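Why we've paused the Flovo kitchen demo, and what we're doing about it

20 October 2026
By Catarina Aguiar, head of product, Berska
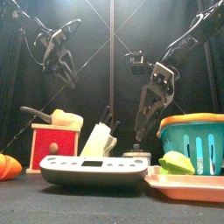 What went wrong

I'd much rather be writing to you about a launch date. We had one pencilled in for December, and plenty of you have already asked me about it (thank you, and sorry for the slow replies!). Instead I'm writing to say that we've stopped all public running of Flovo, our two-armed tabletop system, after a fault at a trade open day hosted by our partners at Turkeck.

Flovo practises on toy kitchen things – a little pan, a pot with a lid, a knife block, that sort of stuff. During the afternoon session the right arm was told to come down over the pot and take hold of the knob on the lid. It got hold of it all right, and then it carried on pushing down when it should have started to lift. The pot skidded, the lid popped off, and the arm kept pressing towards the table until Donal Costello, who was running the session for us, hit the stop button. The gap between the fault and the stop was 4 seconds. That may not sound like much, but I was standing next to him and it felt like an age.

No one was hurt. Visitors were behind the barrier the whole time and the arms can't reach that far. The damage came to one bent finger on the gripper and a scrape on the tabletop, and the repair bill is £975.

Why the arm didn't stop by itself

This is the part that bothers us, and I expect it'll bother you too. Flovo is supposed to notice when it's pushing too hard and let go of the job without anyone's help. It does that by watching the load on the wrist. After a gripper change that morning the load reading hadn't been zeroed, so the software believed the arm was pressing far more lightly than it was. The limit was there and it was switched on, but it was working from a bad number.

The morning checklist did have a line for zeroing the wrist. It was ticked. Our engineer Leonor Quintela has been through the logs and found that the zeroing command was sent while the arm was still moving, and the controller quietly threw it away. There was no warning on the screen and no beep. Anyone would have ticked that box, and I want to be very clear that we don't blame the person who did.

Once we knew what to look for, we went back through older runs and found the same dropped command 5 times. None of those ended with anything bent, which is probably why we missed it, but we should have caught it sooner and I'm cross with myself about that.

What we're changing

Leonor's team has already rewritten the start-up routine. The arms now have to be still before zeroing begins, and if the command is refused the system won't run at all. We're also adding a second, much simpler limit that looks at how far down the gripper has gone and doesn't care what the wrist reading says. Willy Van Leeuwen at Chung, who supply the controller, is working on a proper error message for the refused command.

“I'd like the machine to be fussier than I am,” Donal told me when we went over it. “If it isn't sure what it weighs, it can sit there and sulk.”

We've asked Barry Holroyd, an independent safety assessor, to look over the lot before we switch on in front of visitors again. He'll have the logs, the bent finger and a free run of our workshop. We'll publish his findings in full, including any bits we don't enjoy reading.

If you've got a Flovo on trial

There are 6 trial units out with customers, and we've spoken to every site. Please leave yours powered down until one of us has been round to install the update. There's no charge, and your trial period will be extended to cover the time you've lost.

The December date is off for now. I haven't got a new one to give you, and I won't guess at one until Barry has finished. Questions from customers and press can come straight to me at the Berska office – I'm at my desk most mornings and I do pick up the phone.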